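Washing-up stacked on a table takes top billing in borough's smallest crockery contest

11/03/2023

Kirkent has never been short of things to argue about, and this year it has added the correct way to leave dirty plates on a table.

The town's Clear the Table evening, held upstairs at the Tiongson Rooms, drew more entrants than its organisers had chairs for. The idea is simple enough to explain to a teenager, which was partly the point. Each household is handed the remains of a dinner for two: plates, bowls, mugs and whatever cutlery has been dealt out of the box. They must gather it into stacks that can be carried to the kitchen in a single trip. The judges then look at it for an uncomfortably long time.

Jericho Galang, who runs the Saler hardware shop and started the contest in July as a way of shifting an overstock of washing-up brushes, said he had expected eight people and a plate of biscuits.

"I got a full room and a row about forks," he said. "I still have most of the brushes."

The row about forks deserves a word. Kirkent divides, broadly, into people who sandwich their cutlery between the plates and people who lay it on top. The sandwichers say theirs is the only method that stops a knife sliding off on the stairs. The toppers say a trapped knife makes the whole pile rock like a ferry. Both sides brought relatives.

There is also a smaller party, mostly from the houses behind the station, who carry all the cutlery separately in one fist and regard everybody else as reckless. They were told that a fist counted as a second trip. Two of them went home.

Reynaldo Layug, invited to judge on the strength of 7 years waiting tables at the Zakska, a café better known for its soup than its speed, took a stern line from the start. Marks were given for steadiness, for height and for what he called "manners towards the mug". A mug, in his view, should go upright and in the middle, with its handle where a thumb can find it. Laying one on its side in a bowl is permitted, provided it has been emptied first. A contestant who had not emptied hers first was lent a tea towel and given another go.

Colour turned out to be a sore point as well. Several entrants insisted on keeping matching pieces together, orange on orange and so on, and were visibly pained when asked to let a white bowl sit on a teal plate. Layug told them that nobody had ever dropped a stack through clashing colours. He was asked whether he had evidence for this and said he had the Zakska, where no two saucers have matched in living memory.

The early rounds were brisk. One father and son built a single tower of everything they had been given, admired it, and then could not agree on which of them should pick it up. They were timed out while discussing it. A retired bus driver produced a pile so low and wide that it was marked highly for steadiness and then failed to fit through the kitchen door. He has asked for the door to be measured before next year.

By the semi-final it was plain that two stacks beat one. A stack for each hand, large plate at the bottom, bowl or smaller plate above it, mug on top, and the cutlery tucked wherever your upbringing tells you to tuck it. Layug said he had no wish to encourage fashions, but that he would not stand in the way of this one.

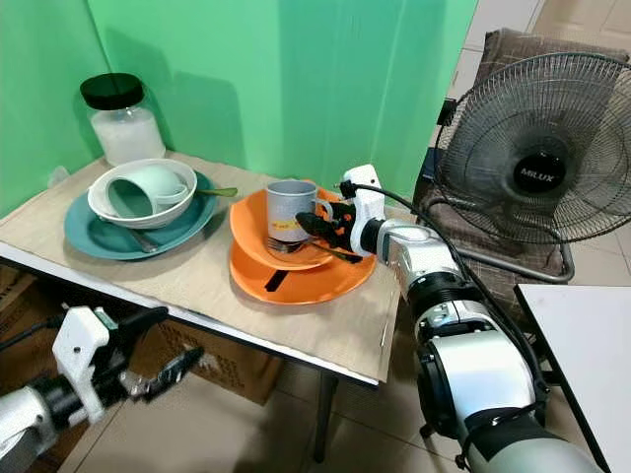
The fork question was not settled. Galang had promised a show of hands at the end of the evening, and then thought better of it when he saw how many of the hands still had plates in them. The rules will stay as they are, which is to say that a fork may lie on the upper plate or a handle may poke out from between two plates, and the judge may sigh at either.

There was a brief protest over spoons. One entrant argued that a spoon balanced across the rim of a bowl is neither in the stack nor on it, and should be counted as loose. Layug ruled that it was on it until it fell off. The spoon in question stayed put all the way to the sink, and its owner has mentioned this to most of the town since.

The winners, a couple from the top of Saler Hill who asked to be left out of the paper, took home a washing-up bowl and several brushes. They said they had never in their lives cleared a table that neatly and did not intend to start now, as they have a dishwasher.

The evening raised 1,000 pounds towards new hobs for the Tiongson Rooms kitchen, where the present ones heat at a pace that has turned more than one supper into a breakfast. The full job is priced at 4,000, so there is some way to go. Galang is considering a follow-up in which contestants put the clean things back in the right cupboards, though he has been warned that it could end marriages.

Breakages came to one saucer, which belonged to the judge.

Anyone wishing to enter the next contest can leave their name at the Saler hardware shop counter, next to the brushes. Entrants should bring their own tea towel. Crockery is provided, and arguments about the colour of it will not be heard before the tea break.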